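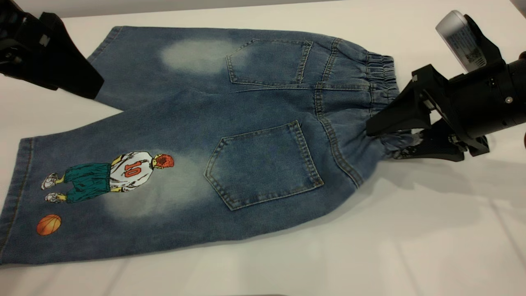

Children's elasticated jeans, laid flat with the back pockets facing up.

How to fold children's jeans with an elastic waist

Adult jeans are easy to fold. The waistband is stiff, it lies flat, and the legs follow it. Children's pull-on jeans are more awkward. The elastic draws the top in so that it is narrower than the hips, the denim bunches up behind it, and a folded pair tends to spring open again in the drawer.

The method below gives you a small, firm packet that will stand on its edge. It works for most sizes up to the point where children move on to a proper button and zip. After that, fold them as you would your own.

What you need

A flat surface a bit longer than the jeans. A table is better than a bed, as a soft mattress lets the legs sink and the creases stay in.

A drawer or box at least as deep as the finished fold is tall. Ours are the Mollik boxes from the shop in Virkbridge, but a shoebox with the lid off will do.

Before you start

Check the pockets, back and front. Tissues and small stones are the usual finds. Do up any poppers and turn the legs the right way out. If the hems have been turned up for length, decide now whether to leave them up. A turned-up hem makes the end of the leg thicker, and it is easier to deal with at this stage than halfway through.

Make sure the waistband is fully dry. Elastic holds water longer than the denim does, and a damp waistband shut in a drawer will smell by the end of the week.

Folding

1. Lay the jeans face down, with the back pockets towards you. The back pockets are flat patches with stitching round the edge, so they make a good guide for keeping the two sides level.

2. Take hold of the waistband at each side and pull it gently outwards, then let it go back. Do this twice. It evens out the gathers so that they are not all crowded into one spot.

3. Smooth the seat with the flat of your hand, working from the waistband down towards the legs. Don't try to press the puckers out of the elastic itself. They are meant to be there.

4. Straighten each leg by holding the hem and giving it a light tug. The side seams should run down the outside edges. If a seam has twisted round to the front, shake the leg out and lay it down again.

5. Fold one leg over on top of the other, so that one back pocket is on the top of the pile and the other is underneath. Line up the hems first and the waistband second.

6. The seat seam will now stick out in a small triangle at one side. Fold this in so that the long edge is straight. On very small sizes you can leave it.

7. Bring the hems up to just short of the waistband. Leave a gap about as wide as the waistband itself — if the hems go on top of the elastic, the fold will be too thick at that end and will not stay shut.

8. Fold in three, starting from the knee end. The waistband goes over last and sits on the outside, where its weight helps to hold the rest down.

Stand the packet on its edge. If it falls open, step 7 is nearly always the trouble.

Putting them away

File the jeans upright in a row with the smooth folded edge at the top. A row that is slightly snug works best. If there is space left at the end, fill it with a rolled jumper so that the jeans do not slump.

Sort by size if you have more than one child, and put the smallest at the left. We used to write the size on masking tape along the front of the box, but it came off every few weeks. A tie-on card lasts longer.

A box 70 cm long takes a full season of trousers for two children in our house. Lighter trousers and leggings can go in the same row, although they need something firm on either side.

For storing outgrown pairs

Fold as above but stop after step 7, and lay them flat in a bag or lidded crate. Long storage in a tight fold leaves a hard line across the knee which takes several washes to shift. Keep the crate away from radiators, as heat is bad for elastic. We go through ours each April.

Last updated 19th December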